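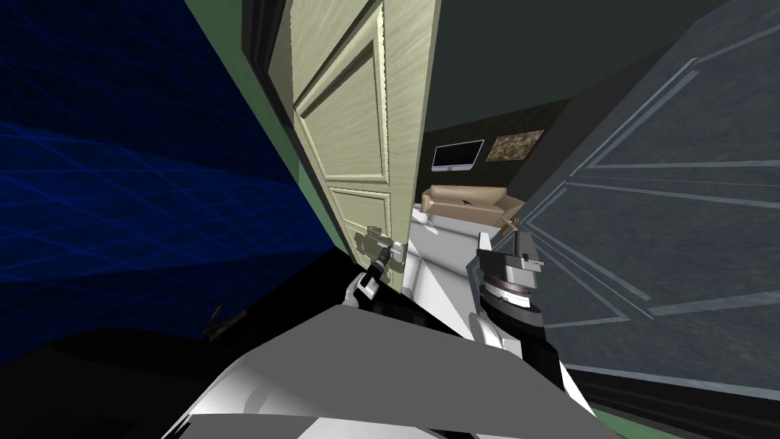
About Us | Plurnstead River Museum

Most museum "about" pages tell you the place is a treasure and the heart of its community. We have read a lot of them, and we have our doubts. So we'll try to stick to what we know.

The Plurnstead River Museum opened in January, in a former grain office on the Giltow side of the river. The founding story you may have heard, that a ferry captain left the building to the town in his will, has no paper behind it. Andri Imhof spent most of a winter in the county deed books and found a plain sale by the Overgaard family to a feed company, and later a plain sale to us. If the captain had a will, it didn't mention any grain office.

We hold nearly 800 objects. Half of those are ledgers, and we won't pretend that ledgers are thrilling. Some of them are, if you care what a barrel of salt cost to move upriver. The rest is mostly tools, rope work, signs, ferry tickets and a bell that three different boats are supposed to have carried. We label it "bell, boat unknown" and we get letters about that.

Evaristo Benedetti runs the museum and writes the labels. Silvana Figueiredo looks after the collection and has the final word on what goes on display. Carmela and Assunta Marras run the school visits and the summer evening talks. They are sisters, and they disagree in public about the flood.

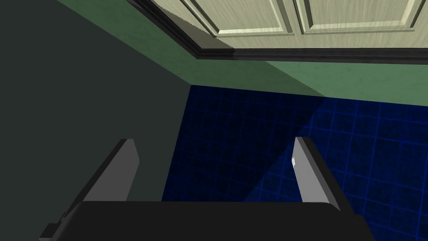
Our rule for labels is that a claim needs a source a visitor could go and check. Family stories are welcome and we record them, but they are marked as family stories. This has cost us a few donations. One gentleman from Mundley took back a lantern when we wouldn't say it had guided anybody to safety. It was a nice lantern, and we'd still take it.

We don't use the word "immersive." There is one screen in the building and it shows a map. We are also wary of attendance figures, ours included, since the front counter used to count people again when they came back from lunch. The evening talks seat 400 if you believe the fire certificate, and a good deal fewer if you want to see the speaker.

Admission is $10 for adults and $2 for children. Members get in free, along with a newsletter that comes out when there is something to put in it.

If you think we have something wrong, write to Silvana at the museum and tell her where you read it. Corrections go up on the board by the stairs, with the old label pinned next to the new one.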